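Filed under: Home & Habits, Grumbles
Print this post | E-mail to a friend

Chun-yin Kuo sent me another decluttering challenge. This one lasts 105 days, and you get rid of something every day and write it down. She swears by it. I got as far as day four.

My trouble is with the arithmetic. The woman who runs the challenge says she let go of 321 objects and now feels "light." Fine, but a rubber band is an object and so is a piano. I could hit her total in one evening with the pen drawer and still not be able to close the hall closet.
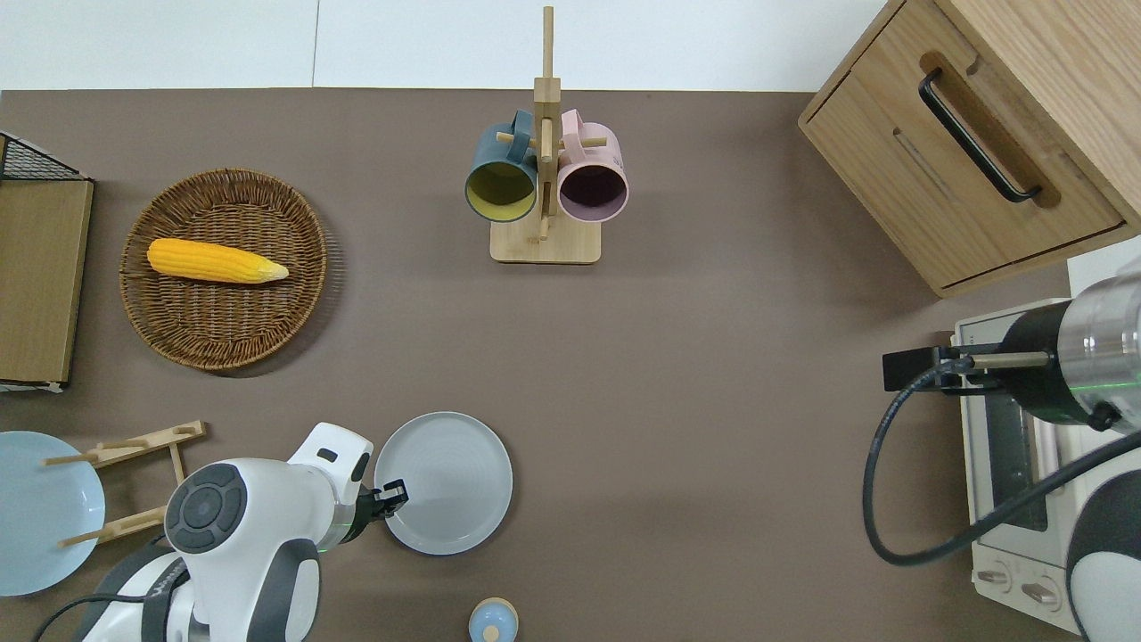
The mug tree stays.

Then there's the shop. Every one of these people has a shop. Having cleared your shelves, you are invited to fill them with matching Bikisberg bins, sold in sets of four — lids extra. I asked Chun-yin how many she'd bought and she changed the subject.

I will admit the closet needed doing. I took two bags of coats to the thrift store in February and haven't missed a single one. But I did it because the door wouldn't shut, and I didn't keep a journal about it.

We use cookies to remember your preferences. OK | Read more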